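Subject: Re: [packing-room] lids and crates, what goes where
Date: November 12, 2021

Hi all,

replying inline, short on time today so excuse the mess.

> We still have the orange lids turning up in with the crates again. Is there
> any agreed place for them? Also, does anybody know if the blue crates from
> Kılıçarslan are the same size as the Skandard ones, I had two that would not
> nest and I gave up. And are we keeping the liner bags or throwing them out?

Lids first. Agreed place is the bottom tier of the steel cart, flat, hub side up. Was agreed in March, I'll put it on the wall again. Please don't drop them in crates. Last count at stocktake was 182 lids and we ordered 22 more from Plondumo, should be here before the end of the month.

Check the seal before you put one away. Run a thumb round the inside of the rim. If the band is lifting, push it back in the groove and try again. If it comes up a second time the lid goes in the reject bin by the door – not back on the cart, I keep finding them there. Scuffs on the face are fine, don't reject for scuffs. A crack at the center hole is not fine.

> Is there any agreed place for them?

See above, sorry, should have trimmed that.

Crates. No, not the same. The Kılıçarslan ones are a touch narrower at the base and they will go inside a Skandard but then they jam. Same color more or less, so look at the ribs on the long side. Skandard has the ridges running right across, the other lot stop short of the corners. Keep them in seperate stacks please, max 5 high. Anything higher leans when the belt is running.
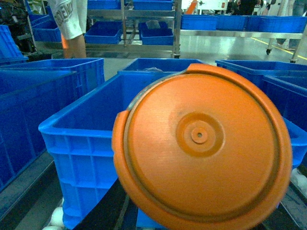

Liner bags: keep the ones that are clean and whole, shake out, fold, back in the box under the label printer. Torn ones go in the film recycling. If a bag has been left in a crate take it out before the crate is stacked, otherwise the next one sits crooked and we're back to the leaning thing.

> I had two that would not nest and I gave up.

Leave them at the end of the line with a bit of tape on the rim, I'll sort them. Don't force it, we lost 4 crates that way over the summer, split right down the corner.

One more – the Iline order. They want lids packed apart from the crates this time, own cartons, paper between each. I know it's slower. Cartons are flat behind the cart, tape gun is wherever the tape gun is. Please write the lid count on the outside of the carton in marker, big, on two sides. Last time it was on the top only and then they got stacked and no one could read it.

Also can whoever has the good marker bring it back.

Still need an answer on whether we wash the lids before the Iline pack or just wipe them. I say wipe. Shout before noon tomorow if you disagree, otherwise wiping it is.

Thanks, got to run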